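Plikstead TL Series Folding Tables
Model TL-1167

Overview
Specifications
Ordering
Care

The TL-1167 is a rectangular folding table for dining rooms, break rooms, classrooms and light assembly work. It replaces the older TL-900 and uses the same leg set, so existing carts and wall hooks still fit. The top is a single panel with no center seam.

Specifications

Top: beige, matte finish, with a gray metal edge
Top thickness: 20 mm
Legs: dark powder-coated steel, folding, with locking braces
Feet: non-marking, screw adjustment up to 15 mm
Seats: 4
Storage: flat, vertical or on a Niltden cart
Supplied: assembled, legs folded

Top

The surface is pressed and sealed on both faces to limit bowing in storage. It resists most household stains if they are wiped up the same day. It is not rated for direct heat. Use a trivet under cookware taken from a stove or oven. Solvent cleaners will dull the finish and are not covered under the warranty.

The metal edge is fixed mechanically and can be replaced. Order edge kits by table model and state whether the long or short side is needed. Edge kits for the TL-900 do not fit – the older top was thinner.

Legs and braces

Each leg pair folds inward and is held by a spring clip. To open, lay the table face down on a clean floor, release the clip and swing the leg pair out until the brace clicks. Check both braces before turning the table over. Two people should lift it.

Braces are made by Rüegg and are the same part on all TL tables. Spare clips are sold in pairs. A brace that no longer clicks should be replaced, not bent back into shape.

Leveling

Turn the foot clockwise to shorten the leg. Do not back it out past the painted ring on the thread. On uneven floors, set the two rear feet first and bring the front feet down to meet them.

Stacking and transport

The Niltden cart holds about 15 tables laid flat. Stack them face to face with a felt sheet between each pair. Do not stack tables on edge without the cart rail in place. 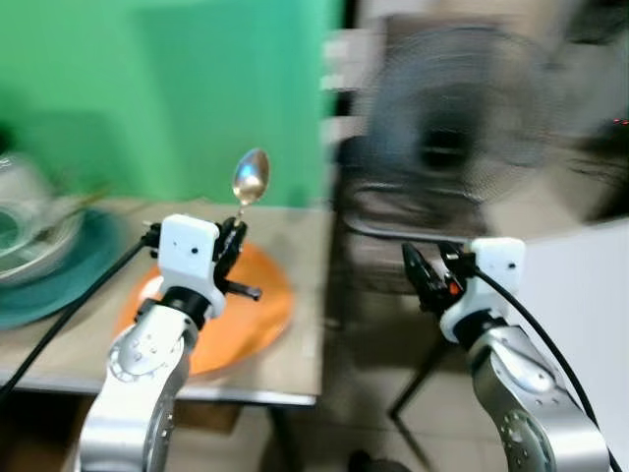

Beige top with gray metal edge, with plates and a glass bowl.

Options

Niltden flat cart, with or without rail
Felt sheets, pack of 20
Rüegg brace clips, pair
Edge kit, long or short side
Jodcombe clamp-on divider, for classroom use

The Jodcombe divider clamps to the long side only. It cannot be fitted over a replacement edge until the edge screws have been fully tightened.

Care

Wipe with a damp cloth and mild soap, then dry. Put one drop of light oil on each leg hinge once a year. Tables stored in unheated rooms should be brought inside and left flat overnight before use.

Ordering

Tables ship on a pallet. Single tables ship boxed – add the boxing charge at checkout. Orders placed before noon are processed the same working day. The warehouse closes for stock count in March, and spare parts orders are held until it reopens.

Related: TL bench, TL half-round, TL-900 spare parts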